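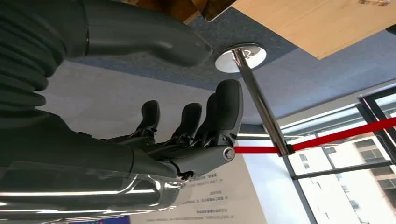 Kanokwan Rungrueang wrote in under my kettle piece to say the Mikgate had lasted her two winters and I was being unfair to it before I'd even plugged one in. Fair enough. I bought one, the 1.7 litre in cream, and I've had it on the worktop for 48 days.

I still don't like it much.

The Mikgate is sold as a "quiet boil" kettle. It is quiet for the first minute. After that it makes the same noise as my old Wostenitz, which cost me £11 in a clearance bin and never claimed to be anything. I boiled them one after the other at six in the morning with the kitchen door shut, and my other half, upstairs, couldn't say which was which.

Boiling time for a full kettle was 269 seconds. The box says "under four minutes". I make that nearly half a minute over, and I did it again the next morning in case I'd been slow with the button. Same again, give or take a second.

The lid is the best part. It opens wide enough to get a hand in with a cloth, and in a hard water area that counts for a lot. The spout filter clips out without a fight too. The handle gets warm near the top, though, and the water window is on the left, so if you pour right-handed you can't see the level while you fill it.

Then there's the temperature dial. Five settings, all with little pictures of leaves and beans. I tried the green tea one with a kitchen thermometer and got 88 degrees, when the leaflet promises 80. Kanokwan says hers is spot on. Perhaps they vary, but that isn't much comfort if you get mine.

Would I pay full price? No. If you see it reduced and you've got limescale to deal with, the lid might swing it. The Wostenitz has gone back on the worktop in the meantime.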